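Progress report to the Trindotora Fund
Pralthorpe Supper School, November

We're past the halfway point of the grant and there is a lot to tell you, most of it good. When we applied, the plan was to teach evening cooking classes for people who had never really learned, and to send everybody home with supper. That is still the plan. What has changed is the pace, because the Saturday class filled up so fast that we opened a second one at Plesen Hall much earlier than we'd promised.

## Classes so far

We have run 17 classes across the two sites and sent home 519 suppers. The budget you approved assumed we would still be at a single site by now, so we're very pleased with that second number, and the cooks are too!

The course starts with boiling, draining and not much else. Pasta, potatoes, greens, eggs done three ways. We had worried this would be too plain for adults, and it's the week people talk about most. Several told us they had been guessing at pasta water for years. One woman came back the following week with a tub of potato salad for the whole group (very good, lots of dill) and we've since added her dressing to the handout.

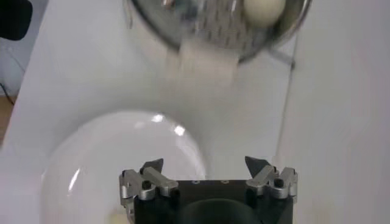
From there the course moves to soups, then beans and rice, then a whole chicken stretched over three meals. The chicken evening is the hardest one to run. It needs more oven space than we have at Plesen Hall, so we roast in two rounds and teach the stock in between. This means the class finishes late, and people with a bus to catch have to leave before the food is packed. We've now moved the start up by half an hour and will see if that settles it.

We also dropped the bread evening. It was a lovely idea on paper, but the dough needed far more time than the class did, and people went home with something they had to bake at ten at night. In its place there is a flatbread that cooks in a dry skillet, and the smell of it brings in people from the choir practice next door.

## The Cao Road kitchen

The repairs at Cao Road are finished apart from the back door, which still sticks. The new sink is deep enough for the stockpots, the drain no longer backs up, and the lighting over the counters is so much better that we wonder how we chopped anything before. The electrician found old wiring behind the range and replaced it. That wasn't in the quote. We paid for it out of the contingency line and there is still a little left there.

Storage remains tight. Pans go back on the shelves by size and the lids go in a crate, which works as long as whoever closes up knows the system. We have drawn it out on a card and taped the card inside the cupboard door. Bigger shelves would be a better answer, and we are getting prices. 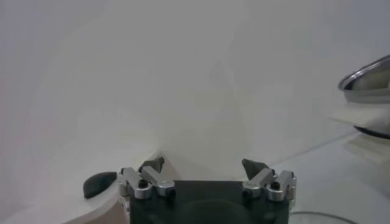
*Pralthorpe, November.*

## Who is coming

The application described two groups: people living alone, and parents of young children. Both are well represented. We did not expect so many retired men, who are now the largest group on the Saturday list and are very serious about their knife skills. Word has clearly gone around the bowling club.

Parents have been harder to reach on weeknights. We tried a later start and it made no difference. What did help was letting older children come along and cook. They peel, they stir, they argue about salt, and a family that cooks together one evening tends to sign up for the next. We'd like to make this a regular thing from the new year, with a smaller class size so that every child has a grown-up close by at the stove.

## Money

Spending is on track overall. Ingredients cost more than we budgeted, mostly cooking oil and chicken, and we have covered the gap with what we saved on printing. The handouts are now a single folded sheet, and people prefer it to the binder we started with. Room hire at Plesen Hall is the one cost that wasn't in the original plan. The hall gave us its community rate and we've shown it as a separate line in the attached budget so you can see it clearly.

We have 2 requests:

- To move the unspent bread evening money (flour, loaf pans, proofing baskets) into the ingredients line.
- To extend the Plesen Hall hire to the end of the grant period, using the savings on printing and whatever remains in contingency.

Neither one changes the total. If you're happy with both, a short email is all we need.

## What comes next

The next block runs for 10 weeks and is nearly full already. It includes a new evening on leftovers, put together from questions people kept asking at the end of class: how long does cooked rice keep, can you freeze soup with cream in it, what do you do with half a cabbage. We've been collecting the questions on a sheet by the door and there are enough of them for a small booklet. We would like to print it by spring and give a copy to everyone who has finished the course.

We also plan a shared supper at Cao Road once the block ends, where each class cooks one dish. The retired men have claimed the roast. You would be very welcome to come, and there will be plenty of food. We'll send the date as soon as the hall calendar is settled, along with the budget update and the feedback forms from this block, which are still being typed up.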